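Oct 28, 2024

Woke before the alarm and lay there going over the seating again. Gave up at a quarter past and made coffee. Rain on the skylight, stopped by the time I'd eaten. Put the bread dough in the fridge for tonight because I knew I wouldn't get to it before work.

The choir business first, as it took up most of the day. We have the hall at Pircombe for the December concert, confirmed in writing, with the piano tuned and the heating on from the afternoon. What we don't have is a second alto for the Advent set. Nhi Mạc can do the concert but not the two rehearsals before it, and Jytte says she won't put anyone on stage who hasn't sung it through with the rest of us. I think she's right, though I didn't enjoy being the one to write the email. I rewrote it twice and then sent the first version.

Walked to work the long way, past the canal. The lock gates are still chained up. There is a new notice on them with the same wording as the old notice.

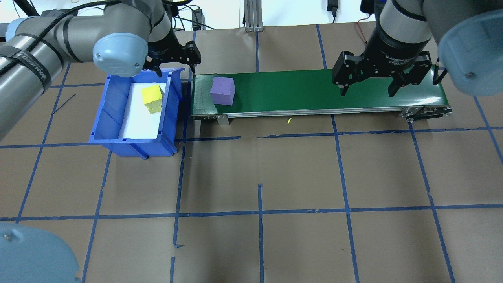

Blue bin and gripper, Monday-morning light or not.

Sat at my desk with the score under the desk mat and marked breaths in the slow piece whenever the phone was quiet. The long phrase on the second page can't be done in one. I've tried it in the shower, on the stairs and walking, and I run out every time on the same word. Valdemar says to steal a breath after the comma and come back in softly, and that if all the basses steal it in different places it won't be heard. He has sung it before, with the group in Ekunlow, and he has a recording he keeps promising to bring.

Lunch was the rest of the lentils. Shuzhen Song rang while I was eating to ask about the programs. She wants to print the texts in full with translations alongside. I said fine, but then it runs to 16 pages and somebody has to fold and staple them. She said she'd do it if I proofread. So I have the proofs to do by the end of the week. I've already found "angles" for "angels," and it is in the title.

We also talked about money. The tickets should bring in around 1,000 if the hall is reasonably full, and after the hire and the organist there won't be much over. Shuzhen would like to put it toward new folders. Mine has tape along the spine and loses its last page every time I stand up. I'd rather we bought a proper set of the Christmas book so that we can stop sharing, but I can see this going to a vote and folders winning.

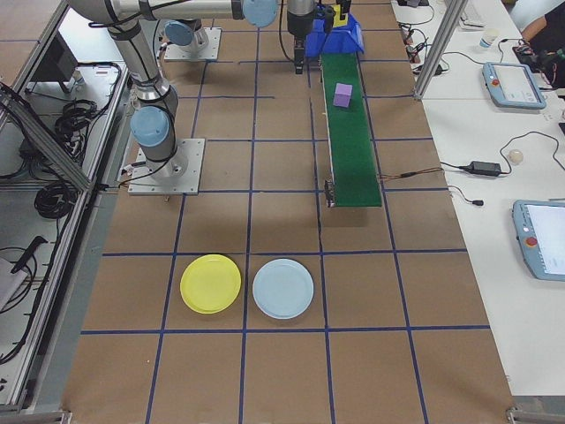
Left at five and went straight to rehearsal. Bus full, stood the whole way. Got there early enough to help put the chairs out, three curved rows with the basses on the left, which is how Jytte wants it for the concert too. I have been on the right for years and I don't like it over there. I can hear the tenors much too well and hardly any of the sopranos. Valdemar didn't mind. He moved his chair back a foot and said it was better.

Warm-ups went on too long. Then the opening carol, which is in good shape apart from the last verse, where we all get excited and go sharp. Jytte stopped us there over and over. She had us speak the words in rhythm, then sing it on one vowel, then sing it properly, and by the end it was flat instead. We left it.

The slow piece went better than I expected. I stole my breath after the comma and nothing terrible happened. Ásdís Þórarinsdóttir took the solo for the first time, standing by the radiator with one hand on it, and she sang it very simply with no push at all. When she finished we missed our entry, every one of us. Jytte laughed and let us have it again. I would like to remember that one, whatever the concert is like.

At the break there was tea and somebody's ginger cake. Asked Ásdís if she had a friend who might sing alto. She knows a woman from her old choir who has moved back and might be looking. She will phone her tomorrow. I haven't told Nhi any of this and don't intend to until it is settled.

Second half was the folk song arrangements. The Danish one is still a mess in the middle. Half of us are saying the words one way and half another, and Jytte, who is the only one who knows how they go, was too tired by then to correct us. She is going to write them out by ear and send them round. The lullaby we only sang through once. Didn't look at the last 5 bars at all.

Home late. Valdemar gave me a lift as far as the bridge and played half a side of a brass band recording in the car, not the one he promised. Took the dough out and shaped it, so there will be bread in the morning if I remember to turn the oven on. Knee a bit sore from standing on the bus.

To do: proofs. Ring the hall about the side door key. Find black socks. Write back to Nhi when I know more. Pencil with an eraser for next time, as I borrowed Shuzhen's again and came home with it in my pocket.

We use cookies to remember your settings on this site. Accept | Manage preferences

Contact | © 2024 | Back to top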